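Poetry Help Board > Publishing and Manuscripts

How should I order the poems in my first collection, and do I need a preface?

Asked by Vikas Rastogi in July
Viewed 2412 times
3 answers

Hello to all. English is my third language, so please excuse me if some sentences are stiff.

I have been writing poems for many years, first in Hindi and later in English. Now a small press in Uscombe, called Plikbridge, has read a sample of twelve poems and asked me to send a full manuscript. They want between 48 and 64 pages. I have many more poems than this, and I have already cut them to 58, of which a few are only four or five lines long.

My problem is the order. At first I put the poems by date of writing. When I read them in this way I felt bored by my own book. The early poems are mostly about my grandfather's house and the river near it, and then there are many poems about working in offices, and at the end there are poems about my mother's illness. So the reader must go through twenty pages of childhood before anything changes.

Then I tried to make sections with titles: River, Office, Hospital. It looks tidy, but my wife said it looks like the signs in a building. I think she is right, but I do not know what to do in place of it.

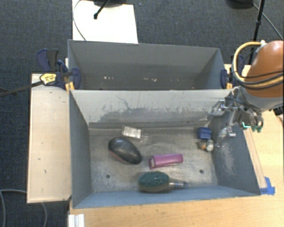
There is also the matter of the preface. In many collections I own from the years when I was a student, there is a preface by some senior poet or professor, or the poet himself explains what he wanted to do. My old teacher, Mr. Mathur, has offered to write one. He is a kind man, and I owe him a lot, but his draft is four pages long and it explains every poem which he likes. It even tells the ending of the long one, "Grikanik," which is the last poem in the book and which I hoped would be a small surprise.

So my questions are these:

Is there a usual method for ordering the poems in a first collection?

Are section titles considered old-fashioned now?

Must a first book have a preface, and if not, how can I refuse one without hurting the person?

One more thing. Seven of the poems were first written in Hindi and I translated them myself. Should these be kept together, or mixed with the others? And should I mark them in some way?

I have until the end of next month. Thank you for your patience.

Answer 1
Marked as helpful by the asker
Posted by slowreader, member, 482 answers

I have put together three books of my own and helped with several for friends, so I will tell you what I do. English is also not my first language, so we are two.

Print every poem on its own sheet, on one side only. Do not do this work on the screen. On the screen you see one poem and a half, and you cannot feel the distance between one poem and another. Put all the sheets on the floor of the biggest room you have and leave them there for some days if your family permits it. Walk between them. I know it sounds like theater, but I do not know any poet who found the order by scrolling.

Then look for the first poem and the last poem only. You seem to have the last one already, this "Grikanik." Good. The first poem should teach the reader how to read you. It does not need to be your best. It needs to be clear, not too long, and it should have in it a small piece of the thing which the last poem will finish. If the last one is about a place, then the first can have a road in it, or a person who is leaving. You will probably find that you have written such a poem already without planning it.

After this, take your five strongest poems and place them far from each other. One should come quite early, in the first four or five pages, for the editor who is tired. The others hold up the middle, where most first books become weak.

For the rest, I read only the last line of each poem and the first line of the next one. Aloud. When two lines want to be near each other you will hear it. Sometimes it is a word - "salt" at the end of one and "sea" at the beginning of the next - but be careful with this, it can be too clever if you do it more than two or three times in one book. Sometimes it is only the sound or the speed. After a long poem with long lines, a very short one is a rest for the reader.

I would not keep the childhood, the office and the hospital in separate rooms. From what you write, the river poems and the mother poems belong to the same family, and the reader would like to meet the mother when she is young and well before he meets her ill. Put one hospital poem early. Then the reader knows what is coming, and all the river poems change color. The office poems I would use as breathing space, if they are lighter. If they are heavy, take some out. You say you cut to 58, but I think you have not cut enough. A poem that needs a second page will take two pages, and 58 poems can easily become 75 pages. My last book has 41 poems and I still regret four.

About section titles: they are not old-fashioned, you can find them in plenty of new books. But a title must do some work. If it only names the subject, the poems themselves do this already. You can have sections with only a number, or a blank page with a small mark. This gives the reader a pause without telling him what to think. With 64 pages maximum, remember that every blank page costs you a poem. Ask the press if divider pages are included in their count.

On the preface I will be direct. You do not need it. In some countries it was the custom, and for a certain generation it is still a gift that an older writer gives to a younger one, so I understand why it is hard. But a preface that explains the poems takes away the reader's own work, and if it gives away the ending of your last poem, then you must not print it in this form. There are some soft ways out of it:

You can ask Mr. Mathur for a short paragraph for the back cover. Eighty words. He is still honored, his name is even more visible there, and the reader can skip it.

You can tell him that the press decides about the front matter, which is true in almost all cases. Ask Plikbridge first, so that you are not telling a lie.

You can thank him in the acknowledgments with a full sentence, or dedicate one poem to him. Old teachers like this more than we think.

For the translated ones, mix them. If you keep the seven together the reader will treat them as a separate museum. Put a note at the end of the book which says that the following poems were written first in Hindi and the English versions are yours, then the list of titles. A small note under each poem is also possible but it becomes heavy on the page.

Comment by Vikas Rastogi
Thank you, this is more than I hoped for. I did not think about the long poems taking two pages. I have now put it in the proper page format and it comes to 71, so I must lose at least seven pages. The idea about the back cover is very good. I will write to the press before I speak with him.

Comment by slowreader
Lose ten, not seven. You will need the title page, contents and acknowledgments also, and some presses count them.

Answer 2
Posted by guest 3142

just go alphabetical by title. a friend did it and the reviewer said it was "daring". also editors change the order anyway so dont waste your time on it

Comment by slowreader
It is true that an editor may change it, but the editor must first want the book. I would not send an alphabetical manuscript to a press which has asked to see it.

Answer 3
Posted by Plum_and_comma, member, 23 answers

I agree with most of the first answer, but I want to add something about the date order, since you were quick to throw it away.

Chronology is not always boring. What is boring is when the poet grows better during the book and the reader has to wait for him. If your early poems are weaker, then no order will rescue them, and they should go out or be revised. I revised poems that were fifteen years old for my first book and I did not feel guilty.

But if they are good, you can try the opposite direction. Begin with the latest poems and go backward, so the book ends at the grandfather's house and the river. In this case the reader meets the mother ill first and at the end she is young, which can be quite moving if it is done without pushing. I do not know where "Grikanik" would go in such a plan. If it is a poem about the place of childhood it could remain at the end without any trouble. If it is about something later, then forget what I said.

Two small practical points. First, check the contents page as if it was a poem. Read only the titles from top to bottom. I found that I had four titles starting with "After" and three which were only the name of a bird. You do not notice it when the poems are in separate files. Second, give the manuscript to one person who does not write poetry and ask them only where they stopped reading to get tea. Do not ask what they think. The place where they stopped is usually where the order has a hole.

On the preface, I am a bit softer than the first answer. A preface of one page, written by someone who knows the place the poems come from, can help a foreign reader. I have bought books because of one. Perhaps you could ask Mr. Mathur to cut his four pages to one and to write only about how he met your poems, with nothing about the endings. Or move the whole text to the back and call it an afterword. Then he can explain as much as he likes, as the reader has already been through "Grikanik" by himself.

But four more pages in a book of 64 is a lot - it is two or three poems. So ask the press about this too.

For the Hindi poems, one question you did not ask: have the originals been published anywhere? If yes, the magazine should be named in the acknowledgments, even when the English version is new. And check if you gave away any rights at that time. Usually you did not, but it is better to look at the old letter now than after the proofs.

Comment by Vikas Rastogi
Two of them were printed in a college magazine which does not exist anymore. I will mention it. I tried the backward order last night and it works better than I expected for the first half, then it becomes confused in the office poems. Maybe I will keep the backward movement and spread the office ones between.

Comment by Plum_and_comma
That sounds right to me. Does "Grikanik" stay last?

Comment by Vikas Rastogi
Yes, it stays. The press has answered also. They do not print prefaces in first books, and divider pages are included in the count. So I will use only a small mark between the parts, and no titles.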